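How to Sharpen a Kitchen Cleaver on a Whetstone

A wide blade is easier to sharpen than it looks, because there is plenty of steel to hold on to. You need a two-sided stone, a towel and a bowl of water. I use the Fikonberg stone, but any coarse and fine pair will do.

Soak the stone for about 6 minutes, then set it on the folded towel so it can't slide.
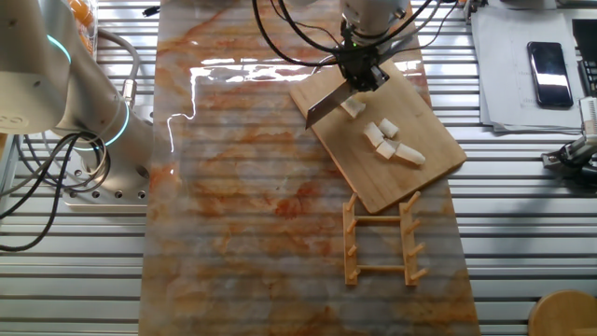

Start on the coarse side. Keep the spine raised the height of 2 stacked coins and push the edge away from you, heel to tip. Do 6 strokes, turn the blade over and repeat. Stop when you can feel a small burr along the whole edge.

Flip to the fine side and use lighter pressure - the weight of the blade is nearly enough. Wipe the edge dry and test it on a sheet of paper. If it snags, go back to the fine side.

Rinse the stone and let it air dry before you put it away.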